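Home | About us | Take part | News | Contact

Last updated: Sep 16, 2023

We are looking for 13 friendly people in and near Elutthorpe to help us write a plain good-practice guide for using hand-held grippers in home kitchens, the sort of thing anyone could read over a cup of tea.

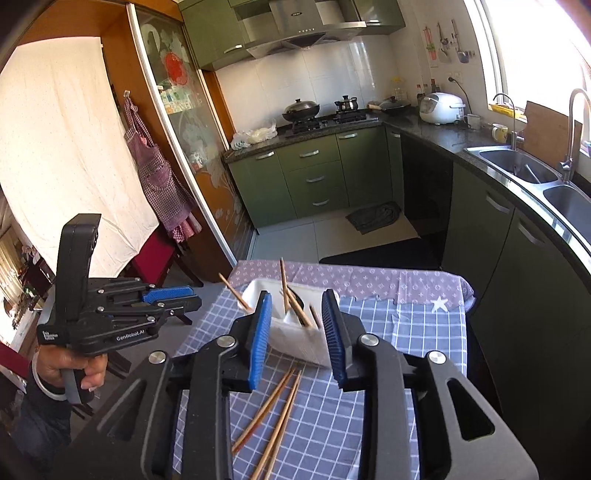
You would come to 3 sessions, try our draft rules on grip, spacing and tidying up, and tell us kindly but frankly where they make no sense. No experience needed! Write to Guido Carbone at Vurkix.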